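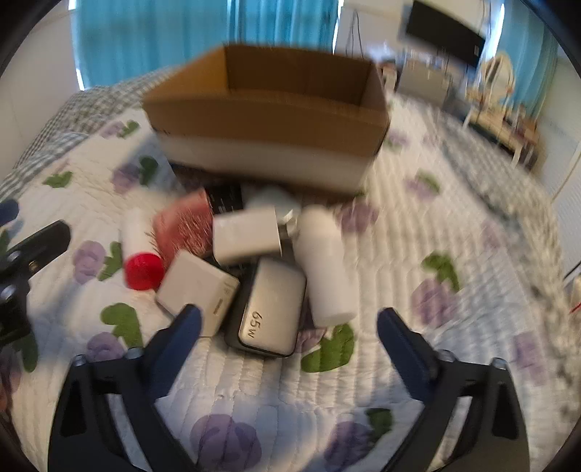 6 min read

3.2 Sorting on the bed

Figure 4. Small items and chargers piled on a bed, open box behind. The adapter marked 65W is near the center of the pile.

Most of the households in the Tonberg study did not sort at a table. They sorted on a bed. We had planned for tables, the diary form even had a line for "table used", and by the second week of April people were crossing the word out and writing bed, or bed again, or in one case floor then bed. So this section is about beds, and about what ended up on them.

A pile like the one in Figure 4 is typical for the stage we call first dump. Drawers, bags and shelf ends get emptied onto the bedspread in one go. Chargers are in there with bottles, a brush, whatever else. No order yet. The box is open and close by but the items are still out on the cover. Participants gave the same two or three reasons for the bed: it is big, it is soft so nothing breaks, and you have to finish before you can sleep. The last reason came up more in the one-bedroom homes, as expected.

We collected 62 diaries in total. Short ones mostly, some only half filled in. Coding was done on paper first and then typed up, see Section 2.4 for the scheme. Items were coded by the word the participant used, so "plug", "brick", "charger" and "adapter" stay seperate in the raw list and are merged only for the analysis below.

3.3 Chargers as the slow part

Chargers take the longest. Not the heaviest or the biggest category, and clothes still win on volume by far, but per item the time is worst. A bottle gets picked up and a decision is made. A charger gets picked up, turned over, put back down. Then picked up again later.

Why. Three things in the diaries.

First, the label. Print on power adapters is small and often on a side you are not looking at. In Figure 4 the 65W on the one adapter is easy to read, dark numerals on the white, and this is the kind of marking our participants liked. The square brick to the left of it has only a small dark label on the side. Several people wrote that they sort by wattage if they can see it and by color if they can't. White goes with white. That is a bad rule in a home where nearly everything is white, and they knew it, and used it anyway.

Second, the cable. Cables get tangled under the things they may or may not belong to, like the dark one beneath the two adapters in the figure. Pulling a cable out moves the pile. The pile moves, the categories people had started making in their heads go with it. One participant called this "starting over by accident". Others simply left cables for the end, in a heap, and boxed the heap.

Third, the missing device. To throw out a charger you need to know what it charged. The device may be in another room, or in another box already taped, or gone for years. So the charger is kept. We coded this as keep-unknown and it is the largest single code for the category. In the follow-up call nearly all of the keep-unknown chargers were still in the box they were moved in.

3.4 Things that travel with chargers

We did not expect the mix to matter. It does a little.

Bathroom and bedroom items turn up in charger piles again and again — brushes, tubes, bottles, small round things from the nightstand. In Figure 4 there is a pink-red bristled brush tipped up against a wall charger, and a tall white bottle lying across the right side. None of this is electrical. But things like these are kept in the same places as chargers, near the bed or near a mirror with an outlet, and they come out of those places together.

The effect on sorting is that people make the easy piles first. Brush, bottle, tube, done. What is left is the adapters and the cable, and now the participant is tired. We see this in the time notes. Where the diary gave times, the easy items were finished early and the electrical ones dragged on or were put off to the next day.

Bright items also go early. A red thing among white things gets handled first, whatever it is. We have no code for color so this is only from the written notes, treat with caution.

3.5 The box

Boxes were supplied to part of the sample (the Burkon group) and not to the other part (the Atinga group), who used what they had. The supplied boxes held up to 26 liters. The second group used shipping boxes, shoe boxes, a drawer, pillow cases.

Position of the box seemed to matter more than its size. On the bed, behind the pile, flaps open: items go in as they are decided. On the floor: items are lined up on the edge of the bed first and go in as a batch, and batches get second thoughts. Changes of mind were more common in the floor homes. Could be the box, could be that the floor homes had smaller beds. We can't seperate the two with this sample and a larger round is planned under the Skiker project, with 400 households.

Nobody in either group labeled a box "chargers" before it was full. Labels came after, and were vague. "Misc", "wires etc", "bed stuff".

3.6 Limits

Self-report, one season, one town. Times are rounded by the participants, mostly to five minutes. Diaries with no charger entries at all were left out of 3.3 but kept in 3.4 and 3.5, wich makes the groups not fully comparable. The bed finding was not planned for and the form did not ask about bed size, cover or bedroom layout. The new form does.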